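Prata bag handling: recording rules (please read before you add data)

Hi! I'm Teresa Figueiredo and I look after the Prata set, the two-arm recordings we make at the Sterosthorpe site. The README you had before this was four lines long and mostly my coffee order, so I've rewritten it. Last updated September 29, 2018.

The set holds 1,904 episodes, and 1,511 of them passed review. The rest are in the folder called held. Please don't train on those, even if you're short on data (I know, I know).

House rules for a session:

Say "arms live" out loud before you enable anything, and wait for an answer.
Hands stay on your side of the table while the arms are moving. If something falls over, stop first, then reach.
Both grippers get opened and closed once before the first episode.
Don't tidy the far side of the table between takes. We want clutter, and we want it to stay put within a session.
Paper bags start upright, handles up.

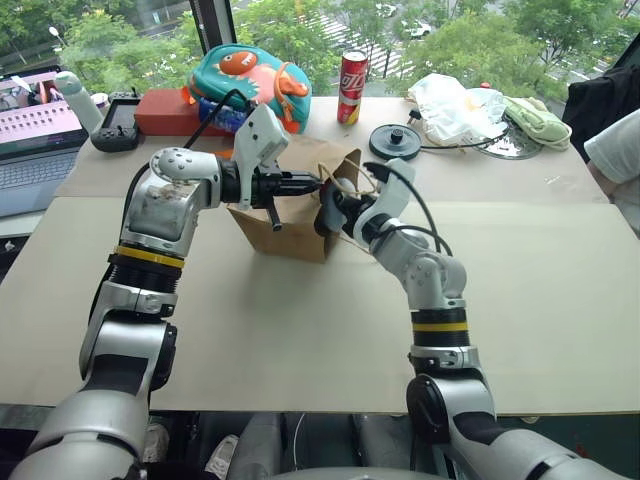

Both grippers at the paper bag, cardboard sheets on the table.

Bags are where most of the review arguments come from. My rule is simple: if the paper rips, the episode goes to held, full stop. Creases are fine — paper creases, that's half the fun of it! If one arm ends up dragging the other through the bag, hit stop and write "fight" in the notes field so Ceserari's script can find it later.

File names follow the Clavitz pattern, with site, session and take. No spaces, please. We lost almost 100 takes in February to spaces and I'm still a bit sore about it.

Still to do: write up the speed limits properly, and fix the typo in the notes template.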